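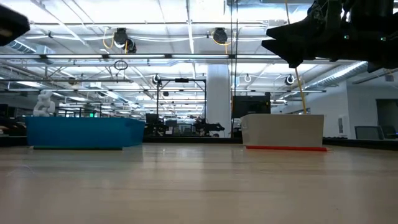 Zornwood Adds Blue and White Bench Bins to Its Open-Top Range

DOSTSIDE, June - Zornwood has extended its open-top bench bin range with two rectangular plastic models, one in bright blue and one in white. Both are intended for sorting small goods on worktables and are available to trade buyers this month.

The bins have slanted side walls and an open top. The slant allows empty bins to nest for storage. Each bin is supplied singly or in cartons of 400, and the two colors can be mixed within a carton on request.

Zornwood recommends marking each bin position with a colored strip on the tabletop. A green strip under the blue bin and a red strip under the white bin give two stations that can be told apart at a glance. Strips should run slightly past the bin at both ends so that the marker stays in view when the bin is in place. A wide gap between stations is advised.

"The request from packing rooms was for a low wall and a fixed place on the table," said Kyung-hwa Noh, product manager at Zornwood. "Color does the rest of the work."

The range was tested over 3 months at the Caputo packing site, where 2,928 bins were put into daily use. Of these, 2,121 were blue. Ottavio D'Amico, who ran the trial, reported that staff kept the strip layout after the test period ended.

Replacement strips are sold separately in red and green. Orders and sample requests are handled by Priledov, the distributor for the range - existing account terms apply.

Last updated: June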